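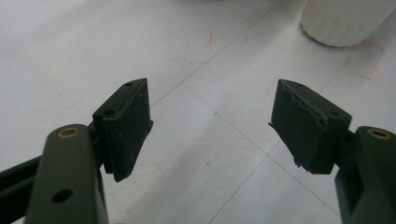 *Over the tile. Rubber on the right pad is frayed along the upper left, with a small flap at the bottom inner corner.*

**Tuesday, October 7, 2025**

Pads first, then the floor.

Left pad is usable. Faces are a bit worn and dusty, and there's a thin lip where the rubber meets the backing. Wiped it with a damp cloth and left it alone.

Right pad needs new rubber. The torn strip runs diagonally across the top and on down the front. I thought about trimming it and decided against it, as the last one I trimmed in February kept tearing from the cut. Ordered sheet from Pleltier, black, same thickness as before, order 397. Ekkachai Meesuk says there may be an offcut in the Skarside drawer that's big enough for one pad. Will look before the order ships.

To do when the rubber comes:

- take off the right pad, keep its screws in the lid of the Cliltell tin
- scrape the backing clean, no solvent on the bracket
- glue, clamp, leave 40 minutes before touching it
- trim the lip on the left pad while the knife is out

Glue is the Boonchu tube on the second shelf. It was nearly 3 years old when I checked the label, so try it on scrap first. If it stays tacky, use the two-part stuff in room 323 and sign for it.

Floor: swept and mopped by the bench. The white tile shows every crumb of black rubber, and the grout holds on to it. A stiff brush along the lines did more than the mop. Please cut and scrape over the tray from now on.

Didn't get to the brass inserts in the fingers. Check that they're still seated next time the pads are off. The knife also needs a new blade, and I couldn't find the pack.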